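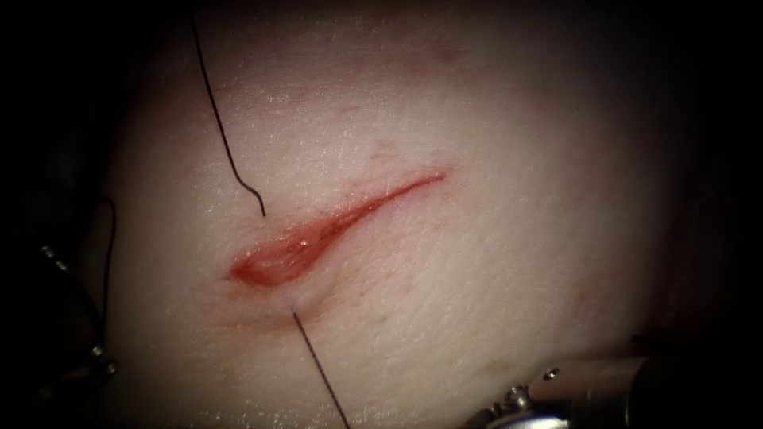
Page 3 of 7

Stitches out of my shin, how soon can I get back in the pool?

Posted by Dusteleck, Thu 5 March

I cut my shin on the edge of a steel garden bed and had it stitched at the clinic in town. The stitches came out yesterday. The nurse said it had closed up well, put some paper strips across it and told me to keep it clean. I forgot to ask about swimming.

I normally do 60 laps three mornings a week at the indoor pool, which is chlorinated. I have an ocean swim booked in May, 1000 metres, nothing serious, but I don't want to lose all my fitness. There is no redness and it isn't sore unless I bump it. Do I wait until the strips fall off by themselves? And is salt water better or worse than chlorine? My neighbour swears by salt water but he says that about everything.

I don't have any health problems and my tetanus shot is up to date.

Krishnan
Member, 366 posts

Ring the clinic and ask for the nurse. They get this call all the time and it will take two minutes. They have seen the leg and we haven't.

For what it's worth, I had a cut on my calf stitched a couple of years ago and was told to stay out of pools, baths and the sea until the skin was fully closed with no scab and no weeping. Showers were fine. In my case that was a bit over a week after the stitches came out. Shins can be slow to heal, so yours might take longer.

Leave the strips alone. If the ends curl up, trim them with nail scissors. Mine came off in the shower on their own.

I wouldn't pick salt water over chlorine for healing. The sea has plenty of bacteria in it and so do rivers and dams. I'd do the pool first and leave the beach until later. Rinse off after and pat it dry. If it goes red, hot or swollen, or starts to ooze, see a doctor that day.

To keep your fitness up I'd use an exercise bike, if bending the leg doesn't pull on the cut. You have plenty of time before May.

Sonen
Member, 137 posts

just put a waterproof dressing on it and go, I did and it was fine

Derkance
Member

I'd be careful with the waterproof dressing idea. I tried one on my knee and it had filled with water by the time I got out. They're good for showers but they lift at the edges once you start kicking.

One thing to add to Krishnan's answer. Keep the sun off the scar once it has healed, as new skin burns easily and can stay darker. I wore long swim tights for the first summer. Also watch your tumble turns for a while. I clipped the wall with my shin on my second swim back and opened up one end of the cut, and then I was out for another fortnight.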